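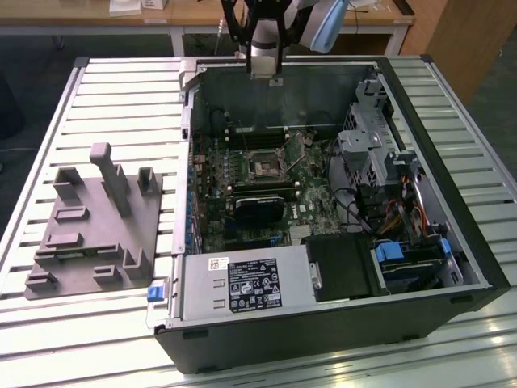
*Teaching bench, tower open, side panel off.*

## Is it really learning, or just copying?

Mostly copying, for now. We have 1687 demonstrations on file, and the arm still gets lost if the case sits at an angle it hasn't met. Anyone who promises you more should be asked for a video with no edits.

## By hand or by remote?

Both. Pushing the arm by hand is quicker to pick up, but Liesbeth Baert thinks it teaches the arm our bad habits. Remote control is slower and people hate it for the first 35 tries.
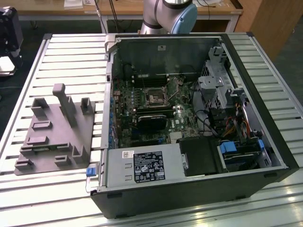
Good demonstrations are boring ones. Go at one speed, don't show off, and stop if you lose your place. Pick one thing to reach for and stay with it: the blue latch on the power supply is easy to find, while the power cables curving past the drive cage are a poor choice for a beginner. Mark failed runs as failed.

## Will 3000 demonstrations fix it?

Sem Van Dijk says yes. I doubt it. The last batch from Ralby was large and sloppy, and we threw out most of it.

## Who do I ask?

Annatjie Lekota, Thursday afternoons.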